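Preris ticket: spoon pose jumps sideways right before grasp, replay only

Opened by Suryani Yeoh, 9 Nov 2024
Component: replay / sync
Status: closed, see the bottom

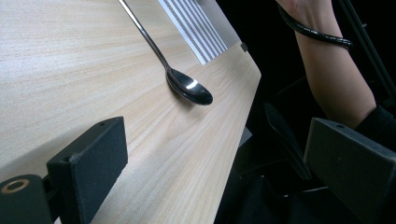

OK so I've been chasing this one since lunch and I'm going to dump everything in here as I go, sorry in advance for the length. Short version: when I replay recorded spoon pickups through Preris, the estimated spoon pose is rock solid during the approach, and then just as the gripper slows down over the table it slides off to one side and comes back. Live it looks fine. In replay it does it nearly every time, and the policy trained on the replayed poses has learned to reach for where the spoon isn't, which is kind of impressive in a depressing way.

What I'm running: Preris from the October release branch, Droson for the gripper driver, Wultgate doing the recording and the replay. Same Linux box for all three. I did not change the camera calibration. I know that's the first thing Tirta is going to ask, so there you go, Tirta.

The batch I care about is 22 episodes, all spoon pickups. I tagged them spoon-jump in the Gamage store so anyone with access can pull them.

How to reproduce

Start the replay with the normal launch file, turn on the pose overlay, and pick any episode with the tag. Watch the object pose track in the viewer, the one in the table frame (not the camera frame, the camera frame hides it because everything is moving anyway). You'll see a flat line, then a bump, then a flat line again. The spoon isn't touched until the bump is over, so there's no physical reason for it to go anywhere.

The log doesn't complain at all, by the way:

[preris.track] object=spoon state=TRACKING
[wultgate.sync] all streams within window
[preris.track] object=spoon state=TRACKING

Very happy log. I'd love to be that log.

Things I tried first

1. Blamed the reflections. Spoons are awful, right? The highlight on the bowl moves when the camera moves, and I figured the tracker was following the highlight and dragging the pose along with it. So I turned on the specular mask in Preris and reran the whole batch. The bump got a tiny bit smoother and stayed exactly where it was. I was so sure about this one that I ran it again with the mask cranked way up, and then the tracker lost the bowl completely and only had the handle to go on. Don't do that.

2. Blamed the fingers. The finger mask was drawn for the old fingers, and I thought maybe some black finger surface was leaking into the object crop at close range. Redrew the mask by hand. No change. (The new mask is better anyway, so I pushed it. Somebody please look at it, I'm not great at the polygon editor.)

3. Turned off the temporal filter, on the theory that it was overshooting. Without the filter the pose is noisier, and the bump is still sitting there under the noise, same direction, same spot.

4. Rebooted. Come on, everybody does.

At this point I went and got a sandwich and asked for help in the channel.

Comment from Tirta Wibisono

I was in fact going to ask about the calibration, so thanks. Can you plot the bump against gripper velocity? If it's perception it should line up with how the thing looks, meaning distance or angle. If it lines up with speed or acceleration I'd stop staring at pictures and go look at clocks.

Reply from Suryani

Ugh, good question. I plotted it and it's the acceleration, clear as day. When the gripper is holding still, no error. When it's moving at a constant speed the pose is off too, just by a constant amount, and I'd been reading that as the "flat" part! The bump starts when it slows down and ends when it stops. So the flat line before the bump is wrong and the flat line after the bump is right. I had the whole thing backwards all afternoon.

So now I think the camera frame and the gripper pose that get paired up don't belong to the same moment. If the pose is late compared with the image, then the transform into the table frame is computed from a place the gripper isn't at, and a perfectly still spoon looks like it moved. Which matches what I'm seeing.

It also explains why live is fine. Live, Preris takes the image time straight from the camera and looks up the pose in Droson's own buffer. In replay it takes whatever Wultgate hands it.

Measuring the offset

I didn't want to guess, so I did it the dumb way. I took the image motion (median flow on the tabletop, no object, no fingers), took the speed from the gripper pose stream, and slid one against the other until they matched best. The wood grain gives you enough texture for the flow if you lower the corner threshold, otherwise it just finds the stripes on the card and nothing else, and then you lose it whenever the card goes out of view. With the threshold down it works on every episode in the batch.

Best match: the pose stream is 118 ms behind the images. It's not exactly the same in every episode, but it's close enough that I trust it. I also ran the same script on a raw live capture that never went through Wultgate and got basically nothing, so it isn't the script.

And the happy log makes sense now too, because the sync window in our replay config is 150 ms. Anything inside that counts as matched. We are inside that. So it says all streams within window, and it's telling the truth, the window is just huge.

I shrank the window to see what would happen and Wultgate started dropping pairs like crazy, which at least means it can see that something is off when you ask it properly.

Comment from Wojciech Gajewski

That window is my doing, I think. We opened it up when the old USB hub was stalling and then it stayed. I wouldn't just put it back though, you'll drop most of your data until the stamps are right. Which stamp is Wultgate using for the gripper messages? There are two fields in the Droson message, header time and receive time, and they don't mean the same thing.

Reply from Suryani

I didn't even know there were two! OK so I dumped the raw messages from one episode. Header time is when Droson samples the gripper state. Receive time is when the recorder pulls it off the queue. For images Wultgate uses header time. For gripper messages it uses receive time. Why???

Went through the config history and found it. There's a setting called stamp_source and the default is header, but our profile has an override for the gripper topic that sets it to receive. The commit message says "temp, driver sends zero stamps". So once upon a time Droson was sending empty header stamps, and this was the workaround, and then Droson got fixed and the override just kept living in there. I checked the current driver and the header stamps are real and they only ever go up, so there's no need for it.

That leaves the question of why it only showed up now. My best guess is that the recorder queue got longer when we turned on lossless images, so messages sit there waiting while the frames get compressed. Before that, receive time and header time were probably near enough that it never mattered. I haven't proven this. I could turn compression back off and record a fresh set, but I'd rather spend the time on the fix.

The fix

In the recording profile:

topics:
 gripper_state:
 stamp_source: header

Or just delete the override, same result. I left the line in so it's explicit.

For replaying old episodes it's a little more annoying, because the index is built with whatever stamps were chosen at record time. The good news is that both fields are saved in the message itself, so nothing is lost. You rebuild the index:

wultgate reindex --topic gripper_state --stamp header <episode>

It writes a new index next to the old one and doesn't touch the data. Make sure the replay isn't open on that episode when you do it. I had it open and got a very confusing half-and-half index, and spent way too long thinking my fix was wrong. Closed it, reindexed again, fine.

After reindexing the whole tagged batch the pose of the spoon in the table frame is flat from the start of the approach until the fingers close. No bump. I ran the flow script again too and the offset is gone as far as I can measure.

Comment from Sugeng Pelupessy

Nice. Does this hit the mug and fork sets as well? I trained on those last week and I'd like to know how sad to be.

Reply from Suryani

If they were recorded with the same profile, then yes, sorry. You can check fast: open the index and look at which stamp the gripper topic has. If it says receive, reindex. The ones recorded with slow, careful motion will be hurt less, so your numbers might not be as bad as you think. But I'd retrain.

Comment from Bayu Sopacua

Could Preris warn about this? Like if the tabletop looks like it's sliding around in the table frame, something is clearly wrong, tables don't do that.

Reply from Suryani

Yes please, I'd love that. The flow script is ugly but the idea is the same, so I cleaned it up a bit and put it in tools/check_offset. It needs a stretch with some speeding up or slowing down in it or it can't tell you anything. If somebody wants to make it a real check at index time, go for it, I opened a separate ticket and put Bayu on it (you asked!).

Still to do

Tighten the sync window now that the stamps are right. Wojciech is picking the value, I don't want to make up a number.

Get the specular mask back to its default, I left it cranked on my branch. Do not merge my branch as it is.

Someone with the rights needs to run reindex over the rest of the Gamage store. I only have write access to my own episodes.

Closing this one. Reopen it if you see the bump on anything that's been reindexed, and please attach the index along with the episode, I can't tell much from the overlay alone.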